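"A toalha é o meu exame de condução": Natalia Zamudio e as máquinas que querem tratar da roupa

2024-09-11

Natalia Zamudio abre-me a porta do laboratório da Ollau com uma pilha de toalhas debaixo do braço e já vem a falar. Quer mostrar-me tudo ao mesmo tempo: o caderno das tentativas, os vídeos da manhã, um gráfico colado na parede. É engenheira mecânica, dirige a equipa de manipulação de têxteis e passa os dias a pensar numa tarefa que a maior parte de nós despacha em frente à televisão.

"As pessoas perguntam-me quando é que podem ter um robô que dobre a roupa", conta, enquanto procura duas cadeiras. "E eu respondo com outra pergunta: que roupa? Se forem toalhas do mesmo tamanho, em cima de uma mesa, estamos lá quase. Se for o cesto de uma família com três filhos, ainda temos muito que andar. E eu adoro esse caminho, atenção!"

O problema, explica, é que o tecido não tem forma. Uma caixa de cereais continua a ser uma caixa quando lhe pegamos. Uma camisola passa a ser outra coisa, com mangas metidas para dentro, etiquetas escondidas e pregas que tapam outras pregas. Guadalupe Villaseñor, que trata da parte de visão na mesma equipa, resume assim: "A câmara vê um monte. Nós temos de adivinhar onde está o canto."

Pergunto pelos números e Natalia vai buscar o caderno. Na última série fizeram 155 tentativas de pegar numa peça amontoada e abri-la em cima da mesa. Em 33 a pinça agarrou duas camadas em vez de uma. "É o nosso erro preferido", diz, e ri-se. "Em março era muito pior, e pior de uma maneira aborrecida, falhava sempre pelo mesmo motivo. Agora falha de maneiras interessantes."

E quanto tempo leva? Uma toalha de rosto, do monte até à dobra final, demora 47 segundos num bom ensaio. Eu dobro uma em cinco ou seis, digo-lhe, e não sou especialmente jeitosa. "Pois, mas a menina tem pele nas pontas dos dedos", responde Natalia. "Sente o tecido a escorregar antes de ele escorregar. É disso que eu tenho inveja."

A conversa passa das casas para os armazéns, onde Natalia acha que as coisas vão acontecer primeiro. A Arness, uma lavandaria industrial que trabalha para hotéis, recebe a equipa de vez em quando. Emiliano Huerta, chefe de turno, tem ali cerca de 2000 peças por dia a passar pelas mãos das pessoas e não se impressiona com facilidade. "Passar a ferro, a calandra já faz há décadas", diz-me ao telefone. "O que eu queria era alguém que separasse o que sai da máquina de secar todo enrolado. Isso é que dá cabo dos ombros ao meu pessoal. Se o robô for lento mas puder trabalhar de noite, por mim está ótimo."

Natalia ouve isto e acena com força. Para ela, a velocidade é uma discussão que se vai resolvendo sozinha. O que a tira da cama é a variedade: tecidos que brilham, tecidos finos, coisas quase transparentes que enganam os sensores. "Dê-me uma peça cinzenta e acetinada e eu dou-lhe uma tarde inteira de trabalho", diz. "A luz muda, a dobra parece uma borda e lá vai a pinça ao sítio errado."

E a cozinha, e as camas, e o aspirador a subir escadas? Aqui fica mais cautelosa. Acha que fazer uma cama é mais difícil do que parece, por causa do tamanho do lençol. Arrumar louça vê-a mais perto. Limpar uma casa de banho, prefere nem arriscar uma data. "Cada divisão da casa é um doutoramento - às vezes dois."

Antes de sair, pergunto-lhe se em casa ainda dobra a roupa à mão. Dobra, claro, e diz que presta uma atenção ridícula ao que os dedos vão fazendo. O filho já se queixou de que ela demora mais com as meias dele do que a máquina do laboratório.

"Venha cá outra vez daqui a um ano", pede-me já no corredor. "Traga a sua roupa. Mas traga coisas difíceis!"

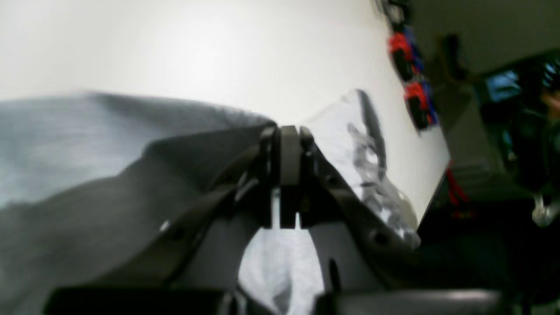
Pontas da pinça fechadas junto à dobra de um tecido cinzento.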